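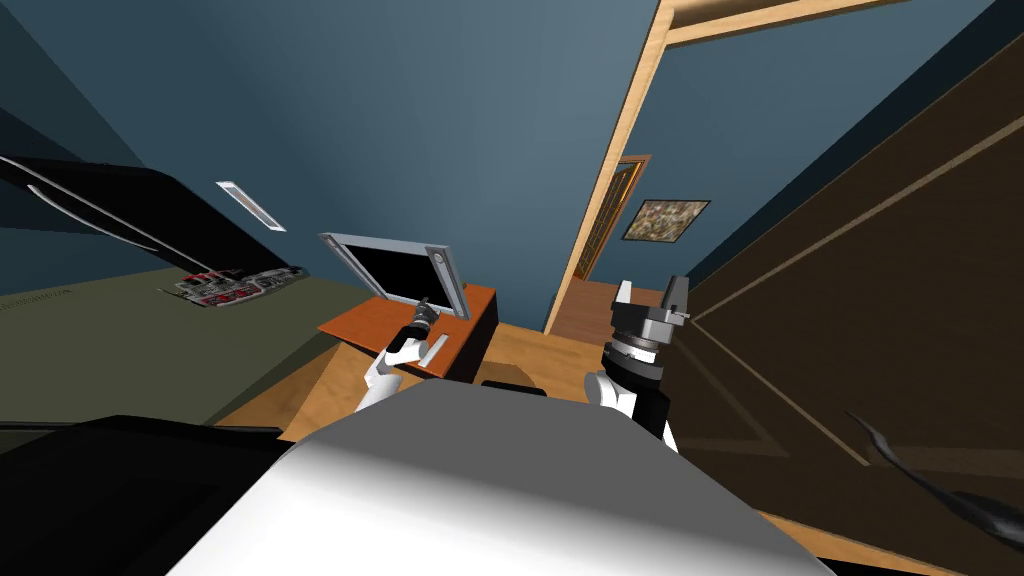 Tilted head camera in the sim after swapping the mount file

gullport_wal
Hi all, hoping somebody patient is around this Saturday! I set our two-arm robot up in the simulated office last October and it behaved beautifully, right up until I swapped in the new head mount file. Now the whole room leans in the head view, monitor, door frame and all. Both arms still show up either side of the body, so I know it's the right camera. I've reloaded the scene 14 times (yes, I kept a tally) and I'm running out of tea.
Waldemar

basia_m
Oh Waldemar, I feel for you. My bet is the roll value in the mount file. Our old Enov files were in degrees and the newer ones want radians, and I lost a whole evening to it once. What have you got in there?

gullport_wal
Roll says 40. Oh dear.

somkiat_s
I'd hold off before blaming units, friends. 40 radians would wrap around to something closer to 130 degrees, and that room would be well past sideways. His walls are leaning but the floor is still under the desk. I think it's being read as degrees just fine and the number itself is wrong.

basia_m
Fair point, though I'd still check the header, because ours converted some fields and left others alone (maddening!).

somkiat_s
Sure, check it, it costs nothing. But set roll to zero first, save, and do a full restart of the sim. A scene reload keeps the old camera transform on our build. And please park the arms before you do any reach tests, that left gripper is awfully near the monitor.

gullport_wal
Full restart, right, I've only been reloading. Will zero it after lunch and post the file either way.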